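桌面铺白：一种被低估的整理方法

讨论小件收纳的文章，大多从容器谈起：尺寸、隔断、叠放、标签。容器当然重要，但我认为次序错了。决定一次整理是否可控的，首先是承载面，也就是东西从抽屉里取出之后、放回容器之前所在的那块平面。承载面选得不好，再合适的篮子也只是把混乱换了个位置。

我的主张很简单：整理小件时，桌面应当铺成整块的白色，并且除了正在处理的东西以外，什么都不放。

理由先从对比度说起。木纹、格子桌布、印花餐垫都含有大量与小件尺寸相近的图案，目光要先排除图案，再辨认物体。浅色物件放在浅木色桌面上，边缘尤其难认。均匀的灰白底面没有这道工序，深色物件的轮廓、磨损和划痕一眼可见，连影子也只剩很淡的一层。

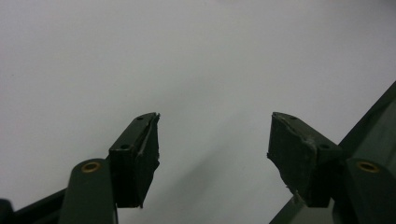
灰白底面前的深绿与黑色部件，边缘磨损和浅色划痕清晰可辨。

常见的反对意见是白色不耐脏。这一点成立，但恰好说明白色适合做工作面。碎屑、油渍、掉落的螺丝在深色桌面上同样存在，只是看不出来。看不出来的污物会随物件一起进入容器，下次打开时再处理一遍，成本并没有减少。铺面用大张的纸或板即可，脏了更换或擦拭，不必为此换桌子。

第二种反对意见针对白色物件：白对白，岂不是更难找？这里需要容器配合。容器的颜色应与底面和内容物都拉开差距，饱和度不必高，粉色、浅蓝都够用。白色小件一旦进入有色的网格篮，边界由篮子提供，底面的颜色就不再起作用。所以我不赞成全套白色收纳，它在照片里整齐，在使用中却把最有用的一项信息去掉了。

去年6月我在Posham租的房子里按这个办法清过一次抽屉，物件总数1,739，大部分是夹子、垫圈、线头和各种盖子。前100件用的是原来的木桌面，其余改在铺白的桌面上做。我没有计时，不打算给出效率数字，但有一项记录可以说明问题：木桌面阶段漏在桌上、收尾时才发现的有7件，铺白之后一件也没有。样本来自一个人、一张桌子，只能算个案，不能当作结论推广。

尺寸方面，铺面宜接近桌沿，边上留一窄条原来的桌面也无妨，可以当作界线：铺面之内是待处理区，界线之外不放东西。铺得太小，物件会自然溢出到周围，两种底面并存，辨认的负担又回来了。

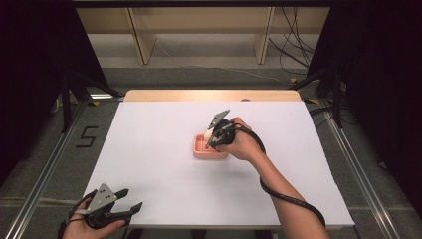 至于容器的数量，我的意见是一次一个。把所有篮子一字排开看上去效率更高，实际每拿起一件都要做一次多选判断，犹豫的时间多半花在类别模糊的物件上。一次只放一个篮子，判断就简化为“属于”或“不属于”，不属于的留在原处，等下一轮。轮次增加了，单次判断的难度下降了，对小件而言这笔交换是划算的。大件则不然，搬动本身有成本，不宜反复经手。

网格容器与实壁容器之间，我倾向前者。开孔便于通风和沥水，从侧面也能大致看到内容。缺点是细小零件会从孔中漏出，选用时应以最小物件的最短边核对孔径。Farkico的说明书里只标外形尺寸，不标孔径，买之前得自己拿尺子量；Bianchini那一款标了，但底部与侧面的孔并不一致，标的是侧面。这类疏漏在收纳用品中很普遍，我希望厂家能把孔径列为必填参数，底部与侧面分开写。

最后补充一点关于照明的细节。白色底面会反光，台灯直射时中央过亮，小件的阴影反而变硬。灯具宜抬高，或者换成散射光。Pradstead出的那种夹式灯臂偏短，夹在桌沿时照不匀，我后来把它夹到了旁边的架子上。

4月1日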